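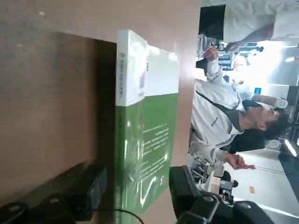
A book in glossy plastic wrap standing on a tabletop, with the room behind it.

Sturnora Obituary Index

Data card and README
Last revised Nov 1, 2025
Maintainer: Jadwiga Duda
Second reader: Konrad Czerwiński

Summary

Sturnora is a table of facts drawn from printed death notices. It holds 2,258 records. Each record stands for one person and was keyed by hand from one or more notices in the Tredard clippings or the Pietrzak funeral home ledgers. The table is meant for family history work, name studies, and testing of software that pulls dates and kinship terms out of short texts. The full text of the notices is not included.

Files

records.csv: one row per person
kin.csv: one row per named relative, linked to records.csv by person_id
places.csv: place names as printed, with the normalized form
sources.csv: one row per notice, with source code and page
changes.txt: corrections since the first release

All files are UTF-8 with a header row. The field separator is a comma. Text fields are quoted only when they contain a comma, a quote mark, or a line break. Empty means the notice did not give the fact. The string "illegible" means it did, but the keyer could not read it.

Fields in records.csv

person_id: integer, stable across releases
surname: as printed, with accents kept
given: as printed, including initials
nickname: text found in quotes or parentheses within the name
nee: surname at birth, without the word "nee"
age_stated: integer, as printed
birth_date: YYYY-MM-DD; unknown parts are filled with 00
death_date: same format
birth_place_id, death_place_id: keys to places.csv
occupation: free text, 300 characters at most
service: Y if military service is mentioned, otherwise empty
burial: free text
source_ids: keys to sources.csv, separated by semicolons

Fields in kin.csv

person_id: key to records.csv
kin_name: as printed
relation: one of 8 codes (SP spouse, PA parent, CH child, SI sibling, GC grandchild, GP grandparent, IL in-law, OT other)
status: L if listed as surviving, D if listed as having died earlier, U if unclear
kin_place_id: key to places.csv, often empty

Stepchildren are coded CH and half-siblings SI. The printed wording is kept in kin_note. Numbers given without names ("nine grandchildren") are not expanded into rows. They are kept in kin_note on a single row with an empty kin_name.

How the records were made

Keying was done in the Bomine entry form, version 2. One person keyed the notice and another read it back against the source. Where the two did not agree, the notice went to Konrad Czerwiński, whose reading was used. Records settled this way have review = C.

Ages were keyed as printed and never computed. Where the stated age does not match the two dates, all three values are left alone and age_flag is set to 1. Many of these cases come from notices that give the age the person would have reached at the next birthday.

Duplicate notices were merged when surname, given name, and death date all matched. If only two of the three matched, the notices were left as separate records and linked through the field maybe_same. Users who need one row per person should review those links before counting.

Place names

Spelling in places.csv follows the notice in the column printed. The column normalized gives the current name of the town. Rural routes and unnamed farms are assigned to the nearest town in the same county, with approx = 1. Hospitals and nursing homes are reduced to the town where they stood.

Known problems

Women listed under a husband's name ("Mrs. Frank ...") have an empty given field unless a second notice supplied it. Searching by given name will miss them.

The Tredard clippings have a gap in August of one year, where the pages were never filed. No attempt was made to fill it from other papers.

Roughly 300 records have a source page but no column number. They were keyed before the column field was added to the form.

Occupation is uneven. Some notices give a full work history and others name only the last employer. It should not be used for rates.

The word "late" was keyed as status D for the name directly after it. In phrases such as "son of the late John and Mary," both names were coded D. Some families may have meant only the first.

Living persons

Relatives coded L may still be living. Names of those listed as minors were left out of kin.csv, and street addresses were dropped at keying. Removal requests go to the maintainer with the person_id and the name to be removed. The row is blanked in the next release and the person_id is not reused.

Loading

Load places.csv and sources.csv first, then records.csv, then kin.csv. Read all id fields as integers and all dates as text. Most date parsers reject 00 as a month or day, and some will change it without a warning.

Corrections

Send the person_id, the field name, the value as it stands, and the value proposed, along with a copy of the notice. Corrections based on family knowledge alone are entered in changes.txt and do not alter the record.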